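深色大理石台面水渍印怎么都擦不掉，求救

厨房台面是深色大理石，去年装的，最近水龙头旁边一圈一圈的白印子，擦完看着没了，干了又出来。用过洗洁精、小苏打，还有超市买的那种Orketti厨房清洁喷雾，没用。小苏打那块好像还更雾了？不敢再乱试了。

情况补充一下：
水比较硬，水壶里一层垢那种
装的时候商家说做过防护，做没做不知道，单子上没写
5月份有人在上面切过柠檬，没垫板，那块也有一个印，摸着有点涩

找人来看过一次，报价300，说要整块重新抛，没敢答应。自己能弄吗？还是就得花这个钱？白醋行不行，网上一堆人说白醋除水垢很灵。

发布于 2023-08-02 提问者：Drirley

Gerkex 回复

白醋千万别！！大理石怕酸，一倒上去就咬一块，深色的尤其明显。柠檬那块就是这么来的，那个不是脏，是表面被腐蚀了，擦是擦不掉的。

你这是两种问题，分开弄：

一、水龙头旁边的白圈，多半是水垢，浮在上面的。先用温水加一点点中性洗洁精擦干净，一定擦干。然后拿新的单面刀片，放平，很小的角度轻轻刮，台面保持湿的，刮几下擦一下看看。找个不显眼的角先试，有抛光层的刮狠了会有划痕。刮不动的别硬来。

二、柠檬那块，买大理石专用抛光粉，建材市场有卖，小罐就够用。少量粉加水，用湿毛毡或者软布打圈，打几分钟擦掉看看，不行再来一次。轻微的能回来七八成，摸着有明显坑的就回不来了，得找师傅。

小苏打那块发雾，可能是粉没冲干净，也可能是磨的。先清水多擦几遍，再干布擦，还雾就按第二条处理。
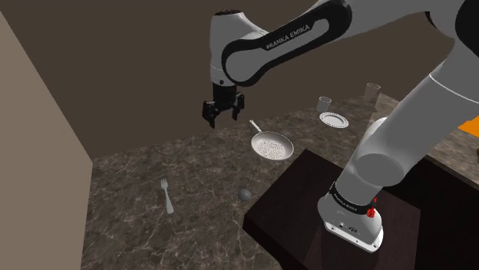 深色大理石台面，上面放了餐具和锅具

平时锅碗别直接搁在上面，底下垫个东西，湿锅底放一晚上就是一个圈。我家之前也是这样，后来台面上放了两块硅胶垫，好多了。水龙头旁边常备一块干抹布，用完水顺手抹一下，水硬的地方这个比什么清洁剂都管用。

弄完记得重新做防护。判断要不要做很简单，滴几滴清水，等十来分钟擦掉，颜色变深了就说明吸水，该做了。渗透型的防护剂，薄薄涂一层，说明书写等多久就等多久，多余的一定擦干净，不擦干净会留一层粘粘的膜，更难弄。做完当天别沾水。

Upadhyay 回复

楼上说的基本对，补一句，刀片那个方法新手慎用，我自己就刮花过一道，心疼死。可以先试塑料刮片，慢一点但是安全。

另外300整块抛不算贵吧，看多大。我这边师傅上门起步就要200，只做局部，材料另算。你多问两家，问清楚包不包防护，用什么防护剂，抛完几天能用水。有的报价低，到了现场再加钱，最好先拍照发过去让他按照片报死。还有抛的时候粉浆很多，灶台柜门要提前贴膜，师傅不一定给你贴，自己先弄好。

Drirley 回复

谢谢两位！白醋瓶子都拿出来了又放会去了。塑料刮片试了一小块，白圈淡了很多，柠檬那个还没动，等抛光粉到了再说。滴水也试了，确实变深，看来商家根本没做防护，气死

一位匿名网友 回复

我家直接换石英石了，省心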